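Meditham, May 16, 2023 - The Willems House, the brick and timber home that has stood above the river at Meditham since before the railroad came through, will open its front door to visitors again this November, after a long stretch of being shuttered and a good deal longer of being worried over by the people who live near it.

The Destumo Trust, which took over the deed last year, is very happy to share the news and to thank everyone who wrote, called, or simply stopped by the gate to ask how things were going. We know it has felt slow from the road. Most of the work so far has been in the roof and the cellar, where it doesn't show, and a person driving past could be forgiven for thinking we had all gone home.

The roof is now finished. Crews from Ako Restoration laid 1,370 new slates on the north side and were able to keep nearly all of the old ones facing the river, so the house will look from the water much as it always has. The front porch has been lifted and set on new footings, and the curved stair in the hall - the one so many of you remember from school trips - has had its loose spindles repaired by hand and put back in their original order. All 24 windows on the main floor still have their old wavy glass, and we mean to keep it that way.

Work this summer moves indoors. The plaster in the dining room has to come down in places, and the painted paneling upstairs needs a gentle cleaning before anyone can say for sure what color the bedrooms used to be (there is a friendly argument going on between green and gray, and we don't expect it to be settled soon). The kitchen wing will stay closed through the first season while the chimney is rebuilt.

"My grandmother used to point the house out to me from the bus, and I always wanted to know what was behind those shutters," said Lotte Michiels, director of the Destumo Trust. "Walking through it now, with the light coming in and the floors solid under your feet, I keep thinking how many other people have wondered the same thing. I can't wait to let them in."

To date, 622 households have given toward the repairs, and gifts of every size have gone straight into lumber, lime, and slate. Anyone who grew up in Meditham and has old snapshots of the house, especially the back porch or the garden side, is warmly invited to lend them for copying. Even a blurry one with a cousin standing in the way can tell our carpenters something useful about a railing.

Tours will be kept small, with four rooms open to begin with, and tickets will go on sale in early fall. Visitors should plan on stairs and uneven paths, though a ramp to the side door will be ready by opening day.

Recent news
Slate work finished on the north roof
Front porch back on its footings
Lend us your old photos of the Willems House
What we found under the hall floor 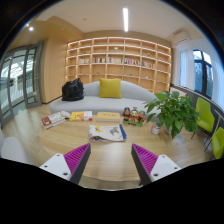
Lotte Michiels added later that the shutters will go back up once they are painted, and that they will be left open during the day so people can see in from the road.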